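A Visit to the Cloutier Building Open Day

Dec 12, 2017

I had been meaning to go to the open day at the Cloutier building ever since it was put off in September, and I'm glad I finally got myself out the door, even though the rain was coming down sideways and the bus from Karnitz dropped me at the wrong end of the road. It took me a good while to find the entrance. There's a big handsome door at the front with brass handles, and it is locked, and what you want is the plain gray door by the bike racks. I mention it for anyone going next year.

The building belongs to Zuketti, who rent it out floor by floor to small outfits of all sorts. I knew of them only because my neighbor's daughter did a summer there. The open day is free, you get a paper badge, and you can wander more or less as you like between ten and four, with short talks on each floor if you happen to be standing in the right place. I was given badge number 658, which made me feel like part of a crowd before I'd so much as taken my hat off.

I started on the ground floor, where a bookbinder and a firm that mends musical instruments share a long room with a curtain down the middle. The bookbinder was sewing pages when I came in and did not stop sewing the whole time she talked to us, and I could have stayed all morning. She let us feel the difference between two kinds of thread. A boy of maybe seven asked her if she had read all the books she had mended and she told him she tries never to read past the first page, or she would get nothing finished. On the other side of the curtain there was an accordion in pieces, which was a bit sad to see, though the man working on it seemed cheerful enough and played us a tune on a different one.

Then up to the second floor for coffee. It was good coffee, strong, with a plate of those thin ginger cookies that get stuck to your teeth, and I sat with a couple who had driven 37 miles to be there. They come every year, they said, and they had strong opinions about which floors were worth it. They told me to skip the print shop (I didn't, and it was fine, a little loud) and not to miss the sorting and storage rooms on the third floor. I will admit that "sorting and storage" did not sound like much of a treat to me. I have a hall closet at home that I have not seen the back of in years, and I didn't come all that way to be reminded of it!

Well, the couple were right. The third floor is where a project called Cekesness has its rooms, and the whole thing is about how ordinary household clutter gets put away — cloths, cords, little odds and ends, the stuff that lives in kitchen drawers and on the ends of counters. Our guide was Elin Kneath, who has been with the project from the start and who has a lovely unhurried way of talking, so that our group fell well behind and the group after us had to wait in the corridor. She didn't seem at all bothered by it. She began with a wall of shelves where the supplies are kept, and told us that most of what they use comes from thrift stores and from people's own homes, and that they are always short of good dish towels.

What interested me most was how much thought goes into something I do every day with no thought at all. Elin asked us what we would do first if we came home to a messy table. One lady said she would fold anything that could be folded, and a man at the back said he would sweep the lot into a box and put the kettle on, and there was a fair bit of laughing and nodding at that. I said I would do the cords first. I can't stand cords. Elin said the cords are what visitors always want to talk about, and that people get quite heated over whether you should wind them around your hand or lay them in loops, and sure enough we then had that very argument for several minutes in the doorway.

After that she took us along to the work tables themselves, and this was the part I had been told to wait for. One of them had been left laid out, with thin wires piled in bins by color, red in a white bin, green in a green one and yellow in a red one. I did find that last one a little trying. I'd have wanted the red wires in the red bin, and I said so, and the lady who folds agreed with me. Behind the bins was a wooden tray split up into small square compartments, a few of them already filled with dark bundled-up bits and pieces and several still free, and off to the left lay a plaid cloth all in a heap, in blues and browns and a rusty orange, very like a blanket my grandmother kept on the back of her chair.
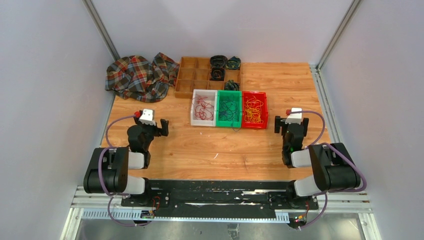
I got talking to Elin about trays like that while the others moved on. We had one at home when I was a girl, my father's, and it held screws and fuses and one compartment of foreign coins that we were not to touch. She told me she is fond of them because you can tell at a glance whether there is room for more, and that a deep box never lets you do that. I wrote that down on the back of my badge. She also said she is no tidier at home than the rest of us, and that her own spare cables are in a salad bowl on top of the fridge, which cheered me up no end.

From there I went up one more flight for the view, and for the last of the talks, given by a retired surveyor on how the street got its bend. It was meant to last 9 minutes, according to the sheet, and it went on a great deal longer. The slides were old maps and very nice ones, but the room was warm after the rain and I'm afraid I missed part of the nineteenth century.

A few practical things, if you are thinking of going. There is an elevator but it is small and slow, and the stairs are easy with a good rail. Coats can be left on the second floor by the coffee. Entry costs nothing, though there is a jar for the coffee and cookies. The bookbinder takes orders and had a little stack of cards out — I took one for the family cookbook, whose spine gave up two Thanksgivings ago. And get off the bus at the second stop after the bridge, not the first.

When I got home I did open the hall closet. I found 3 phone chargers and a scarf I had accused my sister of taking, and I have called her about the scarf.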